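Brimia Kitchen Pack, six months in
Posted by Pauline Blackburn, 12 October 2018

I write the house rules for simulated kitchen tests at Morsy, so I spend my days deciding what a home robot may touch, and how. We bought the Brimia pack to try those rules before anything gets near a real stove. 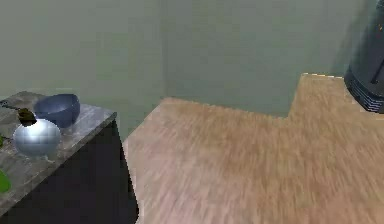 My first rule is clearance -- no item goes within 2 inches of a counter edge at the start of a run. Brimia's random placement has no setting for that, and I want one badly! A shiny ball sitting close to the front edge is exactly the start I'd throw out. I ended up writing my own check, which took an afternoon (and a lot of coffee).

Clutter is where the pack earns its price. You get glass, metal, fruit and blades all mixed together, and our old Wemar set never gave us anything so messy.

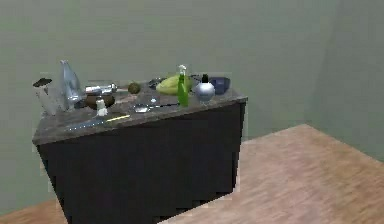 Sharp things

Our rule says a knife gets picked up by the handle or left alone, and the log has to say which. The color contrast helps people reviewing runs, too.
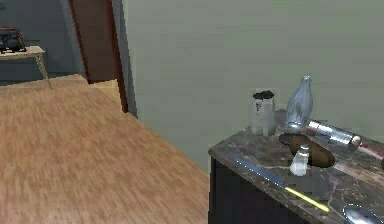

Yellow-handled knife along the front edge, spoon in the corner.

I do wish every item came with a hazard tag. Fukadley does this in their pack and it saves so much typing, because you can write one rule for "sharp" and be done with it. With Brimia I tagged all 100 items by hand, and then I had to

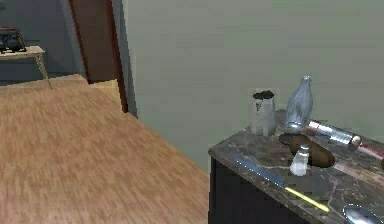 do ten of them over when the February update renamed them. Support was nice about it, at least. I'd give the pack 6 out of 10 for rule work, and more if you only need a good messy counter.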